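How to Oil a Wooden Table

By Raluca Matei

An oiled top is the easiest kind of wood finish to put on and the easiest to repair. It does need redoing from time to time, and the first treatment on bare wood takes most of a weekend, nearly all of it waiting. The method below works for a kitchen table, a desk, a hobby bench or a long worktable in a shop. It does not work over varnish or lacquer. If you have one of those, either leave it alone or strip it first.

Check what is on the table now

Put a few drops of water on the top in a spot that gets a lot of use, and a few more in a corner that doesn't. Wait 20 minutes.

If the water soaks in and leaves a dark mark in both places, the wood is bare or the old oil is worn out. You can go straight to cleaning and sanding.

If it soaks in only where the table gets used, the old oil is fine in the corners. Clean everything, sand lightly and put a thin coat over the whole top so it comes out even.

If it beads up everywhere, look at the surface from a low angle with a lamp. A film that looks like a layer of plastic, or that comes up in flakes at the edges, is varnish or lacquer. A dull sheen with no visible layer is probably wax, and that comes off with mineral spirits and a rag.

A veneered top can be oiled too, but be careful with the sandpaper. Look at the end of the table. If the lines on top don't carry on down over the end, you are probably looking at veneer, and you should stay with fine paper and do it by hand.

What you need

Hardening oil, sold for wood. I have used Wustance table oil for several years and a tin of Aguirre before that. Both dry hard and neither stays sticky if you wipe it off properly.

Sandpaper in medium, fine and very fine
A sanding block, or a sander if the top is large
Mineral spirits
Mild dish soap
Cotton rags, more than you think, cut from old sheets or T-shirts
Nitrile gloves
A vacuum with a brush head
A metal can with a lid, filled partway with water, for used rags

Do not use cooking oil. Olive oil and most vegetable oils never harden, and the table will feel greasy and start to smell. Plain mineral oil is fine for a cutting board but it never hardens either, and on a table it comes off on sleeves and paper.

Step 1. Clear and clean

Take everything off the top that comes off. Wash the wood with a little dish soap in warm water and a rag that has been wrung out hard. Go over it again with clean water and dry it with a towel. Leave it overnight.

Greasy patches need mineral spirits. Open a window, rub along the grain, and change the rag as soon as it looks dirty.

Step 2. Deal with marks

White rings are usually moisture in the old finish and will go when you sand. Black marks are usually iron and water together, from a can or a wet tool left standing. Sanding may not reach the bottom of them. Oxalic acid wood bleach will, but read the label twice, wear gloves and glasses, and rinse well afterward.

Dents, as opposed to gouges, can often be raised. Lay a damp cloth over the dent and touch it with a hot iron for a few seconds. Repeat two or three times, then let the wood dry before you sand. Tùng Khổng, who refinished the desk I am writing on, does this to every dent he finds. I only bother with the ones I can feel.

Step 3. Sand

Start with medium paper if the surface is rough or stained, and with fine if it isn't. Always move with the grain when sanding by hand. Keep the pressure even and don't work one spot longer than the wood next to it, or you will make a dip that shows when light comes across the table.

Vacuum between grits. A single grain left over from the medium paper will scratch a line through the work you do with the fine.

Stop at very fine. If you go beyond that, the wood gets so closed up that less oil goes in.

Ease the edges with a few passes. A sharp edge holds almost no oil and wears through first.

Step 4. Wipe down

Vacuum the whole top, the edges and any gaps between planks. Then wipe with a rag dampened in mineral spirits. The wood will go darker for a minute, and any scratches you missed will show up clearly. Fix them now. Let it dry.

Step 5. First coat

Stir the oil. Don't shake it. Pour a small puddle on the wood and spread it along the grain with a folded rag. Work in sections you can reach without leaning on what you have just done. On a long table, start at the far end and back toward the door.

Let it sit as long as the tin says. Dry spots will appear, most often on end grain and around knots. Add a bit more oil to those.

Then wipe all of it off. This is where most people go wrong — they leave a film because it looks nice, and a week later it is still tacky. Use clean rags and keep going until a fresh one comes away almost dry.

Step 6. Take care of the rags

Oily rags can heat up by themselves and catch fire. Never leave them in a pile or throw them in the trash. Put them in the metal can under water with the lid on, or spread each one flat outdoors on something that won't burn until it is stiff. Do this before you wash your hands or answer the phone.

Step 7. More coats

Wait a full day. Rub the surface lightly with worn very fine paper, vacuum, and oil again, using less this time. Bare wood wants three coats. A table that already had oil in it is usually done with one or two.

Don't forget the underside if you are treating bare solid wood. One coat is enough there, and it helps keep the top from cupping.

Step 8. Put it back into use

You can set light things down after a day or two. Give it a week before anything heavy, hot or wet goes on it, and wait the same time before using a tablecloth.

Felt pads go under anything that gets moved around. Racks, bins and base plates that stay in one place will leave a lighter or darker patch over the years, so decide where you want them before the wood has had time to change color.

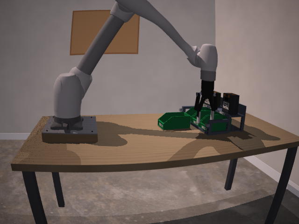
Light wood with fine, closely spaced grain lines shows uneven oiling quickly, so wipe those with extra care.
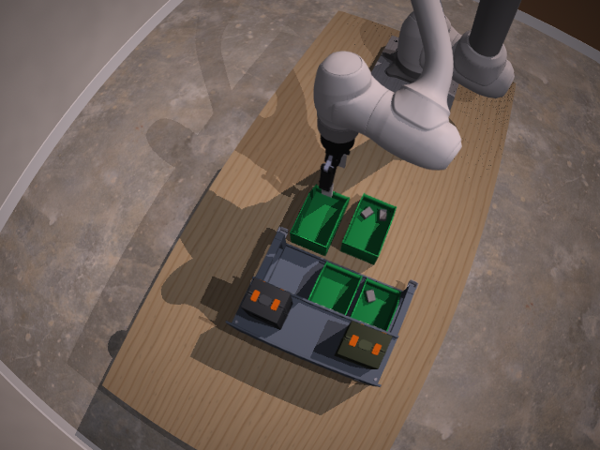

Upkeep

Wipe spills when they happen. For daily cleaning, a damp cloth is enough. Skip spray polish and anything with ammonia.

Repeat the water test every few months in the spot that gets the most use. When the drops stop beading, wash the top, let it dry overnight and put on one thin coat. I do ours in February, when the heating has been on for months and the wood looks gray.

For a scratch or a small stain, sand only that area with fine and then very fine paper, feather it out by hand, and oil it. It will look paler than the rest at first and catch up over a few weeks.

If the surface is sticky

The oil was left on too thick. Rub it with a rag and some mineral spirits, or with a little fresh oil, which softens the old layer. Wait a few minutes and wipe everything off. If it has been sticky for more than a month, you may have to sand back and start again from Step 4.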